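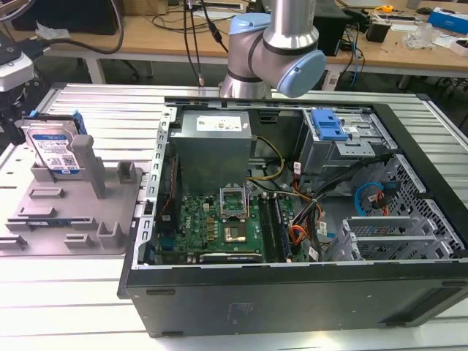

An open desktop computer at the assembly and disassembly station, with a hard drive held in the fixture plate at left.

The Drumbridge Open Day is a public visiting day held at the Drumbridge robotics workshop, a shared site for research into automated repair and recycling of electronics. It takes place each July. Visitors can watch robot arms work on used computers and other household equipment, and can talk with the staff who build and program the stations.

History

The workshop opened its doors to visitors for the first time in a small way, with tours for local schools. Plans for a full open day were announced on April 5, 2021, and the first was held that summer. It had four stations, all in the main hall. Later editions added a second room and a short program of talks. Attendance at the largest edition so far was roughly 3,000.

The event is run by the workshop together with Promeck, a maker of fixtures and tooling, and the Mohammadi Foundation, which pays for school buses and printed guides.

Desktop computer station

The best-known demonstration uses desktop computer towers. A tower is laid on its side on a slotted aluminum bench with the side panel off, so that a robot arm can reach the parts from above. The tasks shown to visitors involve the parts found in most office machines: the processor, memory, hard drive, cables and power supply.

A 3D-printed fixture plate stands next to the computer. Its raised tabs and slots hold parts in known positions, and a hard drive can be stood upright in it together with its plastic tray clip. Smaller circuit boards lie flat in their own slots. The plate is printed at the workshop and is changed when a different model of computer is used.

The processor is usually considered the hardest part of the demonstration. The bracket on the socket has to be raised before the chip can go in or come out, and the chip must be set down level. Cables are also difficult, as they bend and do not stay in one place. In the early editions the staff moved the cables by hand between runs.

The station is controlled by Nesura, a software package written at Drumbridge. It stores each task as a list of short steps, which can be stopped and restarted one at a time. A screen near the visitor line shows the current step in plain words.

Visiting

Demonstrations last 18 minutes and are repeated through the day. Groups stand behind a marked line while an arm is moving. Children under 7 must be with an adult. Entry is free, but places at the computer station are booked at the front desk on arrival.

See also

Promeck
Nesura
Electronics recycling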